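Préparer son riz gluant à la maison, sans panier spécial

Le riz gluant fait peur à beaucoup de monde, et je le comprends bien, j'ai moi-même passé des années à servir une espèce de colle tiède en souriant très fort. Pourtant, une fois qu'on a pris le coup de main, c'est un accompagnement merveilleux, qui attend gentiment qu'on soit prêt et qui se mange avec les doigts (les enfants adorent !).

Commencez par le bon riz. Il faut un riz gluant à grain long, celui du rayon thaï - chez nous, je prends le Srithong, mais tout autre fera l'affaire si le mot « gluant » est bien écrit sur le sachet. Un riz parfumé ordinaire ne donnera rien de bon. Comptez 700 g pour 6 personnes qui ont faim, et un peu moins si vous servez une soupe avant.

Rincez-le dans un grand saladier, en remuant doucement avec la main, et changez l'eau jusqu'à ce qu'elle soit presque claire. Couvrez ensuite largement d'eau froide et laissez tremper toute la nuit. Oui, toute la nuit ! J'ai essayé les raccourcis à l'eau chaude, et le cœur du grain reste toujours un peu dur.

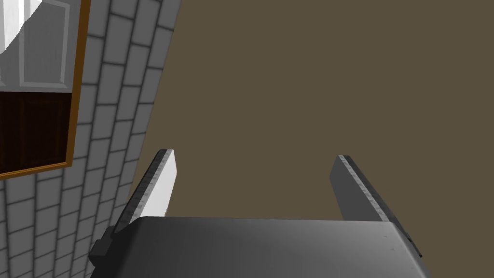

Dernière modification de la page : mars

Le lendemain, égouttez bien et tapissez une passoire d'un linge fin et propre, lavé sans adoucissant. Versez le riz, rabattez les coins du linge et posez la passoire sur une casserole d'eau bouillante. L'eau ne doit jamais toucher le fond de la passoire. Mettez un couvercle, même s'il ferme mal, et laissez cuire 40 minutes à feu moyen, en retournant la masse de riz à mi-cuisson comme une grosse galette.

Goûtez quelques grains du milieu. S'ils croquent encore, remettez le couvercle et patientez un peu. Quand c'est tendre, étalez le riz sur un plateau humide et remuez-le une minute avec une spatule mouillée, le temps que la vapeur s'échappe, puis enfermez-le dans une boîte ou un torchon pour qu'il ne sèche pas.

Les restes se réchauffent très bien à la vapeur, jamais à la poêle sèche. Chez moi, ils finissent surtout au petit déjeuner, avec de la mangue et un filet de lait de coco légèrement salé.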